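A satin-finish cloth is a difficult surface for anyone who works at the table. Fibres with long, unbroken floats reflect light well and grip poorly, so yarn rolls, packets slide and every fold from storage shows as a ridge.

Nadège Hamel, who writes care notes for the textile supplier Harju, recommends pressing from the reverse side at low heat, over a towel. Woven motifs should never be pressed face down on a hard board. The raised areas flatten first and the colour shifts with them.

Her colleague Gilles Coste deals with the sorting. His method, set out in January for the Stollico craft guide, uses one open box and one clear jar. Soft goods stay together at the centre, dried material goes in the jar with the lid screwed down, and mail stays sealed until the table is clear – opened packets shed scraps into the yarn.
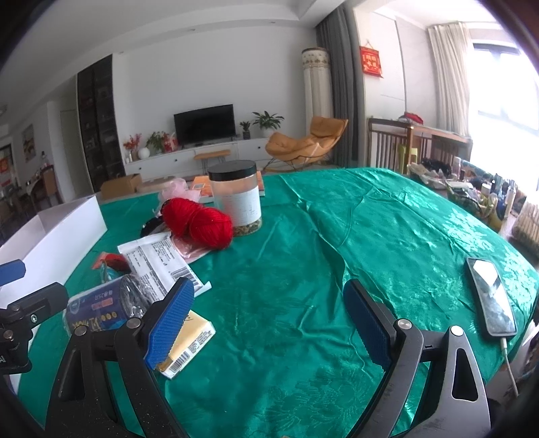
*Red yarn, a lidded jar and unsorted packets on emerald-green cloth, with an open white box at left.*

Coste tested the method on 391 household tables. Median clearing time fell by nearly 2 minutes, most of it saved on small packets. Round tables did slightly worse than rectangular ones, as they have no corner to work back from. Hamel suggests a cotton underlay, cut 2 cm short of the table edge, to stop the cloth from creeping.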